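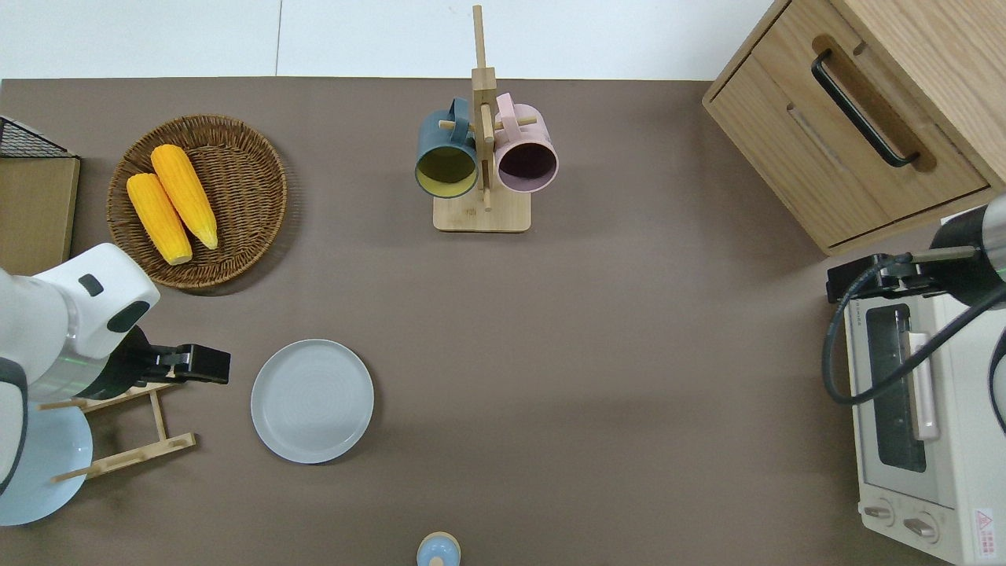 This page was last changed in November.

List: samness-bench
Subject: Re: Left arm stops short of the plate

Hello all,

Thanks for the quick reply, and sorry for mine being slow. I've kept your message below and answered as I go.

> Before you touch any settings, check the table end of things.
> When we had this at Betthorpe the arm was fine and the base
> bolts had crept. How many cycles since you last nipped them up?

2,909 by the counter, so well overdue! Two of the bolts on the left base turned a good bit before they bit. I did the right arm as well while I had the key out, and those were all snug. After that I ran the homing routine again and redid the touch-off at the plate – it had been out by 9 mm and now it lands where I ask it to.

> Are the props still where they were when you taught the
> positions? Ours wander.

They do here too. My layout is the corn basket at the back left, mug tree top centre with the teal mug on the left peg and the pink one on the right, grey plate out on its own in front of the left gripper, toaster oven over on the right. I've now put small pencil ticks under the mug tree base and the dish rack, and I check those two first thing. The plate I leave unmarked, as the Vundach script looks for it afresh each run.

> And what's your cable doing on the right-hand side? That's
> the bit I'd worry about.

Fair question. It still loops down over the front of the oven and back up to the arm. I like a wide curve there, as a tight one tugs when the wrist turns, but it does pass right over the window and I don't love it. I'm going to try a clip further up and take 70 mm out of the loop. If anyone has done this with the Awasthi clips, do they hold, or do they slide down the tube?

One leftover. On run 217 the left gripper stopped with its fingers open and just sat there, no fault shown. I cycled the power and it carried on happily. Could be the connector at the wrist, so I'll reseat that next and wipe the finger pads while I'm in there. Has anybody else had a stop with nothing in the log?

Cheers,
Samness bench, left-hand end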